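**Thread: Saturday parking on Chávez Street, and the new permit zone**

**sem_mulder** wrote:

Good evening everybody. I live in Muvilstead for three years now and I would like to ask about the permit zone the town wants to make on Chávez Street and the two streets behind it. The letter came today, January 2, 2023, and it says we have 14 days to send our opinion. That is short, I find, when half of the street is still away for the holidays.

As I understand the letter, every household gets one permit for free and a second one costs 99 a year. Visitors need a paper card, and you can buy a book of 12 cards at the town office. It does not say what the book costs. Does anyone know?

I read the letter two times at the table and I still have no answer for this.

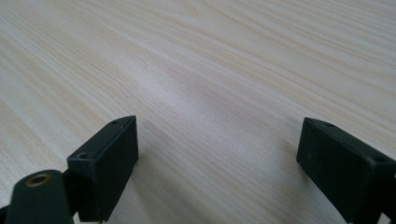 *My table at home, Monday evening.*

My own opinion is that I am in favor, but with some doubts. On market days I cannot park in my own street before four o'clock. On the other hand my mother-in-law visits us each week and I don't want to buy cards for her the whole year.

---

**Nelu Stanciu** wrote:

The price of the visitor book is in the long version of the plan, page 6 I think. I don't have it with me. You must ask for the long version at the desk, they don't send it by mail.

I am against, by the way. The problem is the market and the market is one day. For one day they want to put signs for seven days.

---

**mafalda.b** wrote:

Nelu, it is not only the market. On weekdays the people who take the early bus to Sastelton leave their cars on our side from six in the morning. I see it from my kitchen. If the zone is only for Saturday, it will not help me at all.

Sem, did your letter have the map? Mine had a map where the corner with the bakery is outside the zone. My neighbor's map has it inside.

---

**sem_mulder** wrote:

Mafalda, yes, I have the map, and on mine the bakery corner is inside. So we have two different maps? Then I think we should write this to the town first, before we write anything about being for or against. People cannot give an opinion on a line when they don't know where the line is.

I started a draft this evening and I want to hear your comments before I send it:

> Dear Sir or Madam,
> the letter about the Chávez Street permit zone was sent with different maps to different houses. We kindly ask you to send the correct map to all addresses and to start the 14 days again from that date. We also ask for the price of the visitor cards.
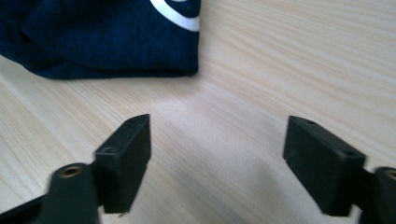 **Hafiz Ismail** wrote:

I would take out the word "kindly" and put in the number of addresses. The plan covers 2820 households in total, so if they have to print again it is real money, and they will look for a reason to say no. Give them no room — attach copies of both maps and put the street names next to each.

Also, I don't agree that you should wait with the opinion. If they refuse the extension, you have lost your days. Send both in one envelope.

---

**Nelu Stanciu** wrote:

Hafiz is right about sending both. But then please don't write "we" in the opinion part, because I don't support the zone and I don't want to be counted in it. For the map part you can use my name.

---

**sem_mulder** wrote:

That is fair. I will make two letters. The first one is only about the maps and the price, and anybody can sign. The second is my own and I sign it alone. Who wants to sign the first can send me a private message with name and street, until Friday.

Hafiz, I keep "kindly". I know it sounds a little stiff, but I am more comfortable when the letter is polite.

---

**mafalda.b** wrote:

I sign the first one. I can also bring my map to your door tomorrow after work, so you can copy it.

My other question is still open: does anybody know what happens with the parking places in front of the Juser garage? They are private, I believe, but on both maps they have the same color as the street.

---

**naveen_m** wrote:

They were private when I lived above the garage, but it was a yearly contract and it ended every April. You would need to ask the owner. He is in the office in the mornings only.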